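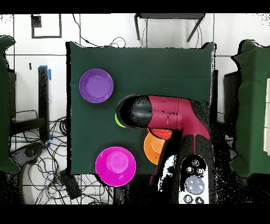

Over on the Riteo bench they reckon we should stop fiddling with finger pads and sort out the approach angle first, as most of our bad grabs are decided before the fingers even close. Fair point, and I've written it at the top of today's list so I can't pretend I didn't hear it.

Nov 4, 2019. Gripper comparison, Bridard fingers against the Windetti set, same arm, same green cloth, same plastic dishes we've been using all along. I meant to start early but the controller wanted an update, so it was well after morning tea before anything moved. (If you're on this bench tomorrow, leave the update box unticked or you'll lose an hour like I did.)

Bridard fingers went on first. They're the slim black ones and I have a real soft spot for them, because they slide over a bowl rim without much fuss and you can get them down between two bowls that are nearly touching. Closing force set to 11 on the Isah panel. I tried 3 to begin with and that was far too gentle for anything with a slippery rim. The colour of the bowl makes no difference to the fingers, of course, but it makes a fair bit to the overhead camera, and the shiny spots on the rims still throw the edge finder off when the ceiling lights are all going. I turned the exposure down a notch and it seemed happier.
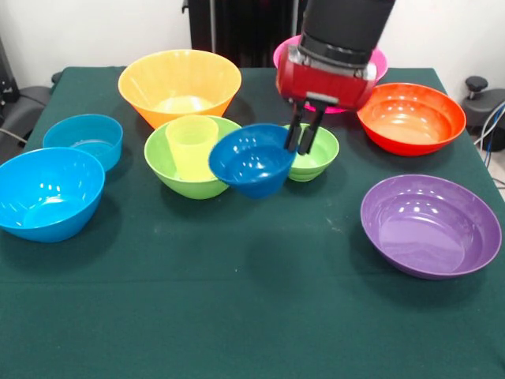
Has anyone tried coming at the rim from the outside and leaving the inside finger nearly still? That came in on the bench chat while I was having lunch, and I thought it was a lovely idea, so the afternoon went to that. It does feel calmer. The bowl gets less of a shove as the fingers close, and the neighbours stay where they are more often. I'd like to see it on the plates too, though a flat plate is a different animal and I suspect the fingers will want a bit of a wedge shape at the tips.

Nested bowls are still my worry. Two rims sitting close together look like one thick rim to the camera, and the planner picks whichever it fancies. I've put a note in the settings file so the height check runs before the close command, and we can argue about the margin later.

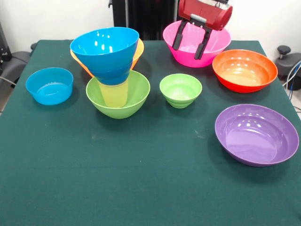
Bridard fingers at the pink bowl, blue bowls up on the cup.

Log file for today is number 236, with 3,090 lines in it, mostly force readings. Windetti set goes on next, same force and same order of bowls please, so we're comparing like with like. I'd love to have both written up before January. Spare screws for the finger mounts are in the blue tin, and we're getting low on the short ones.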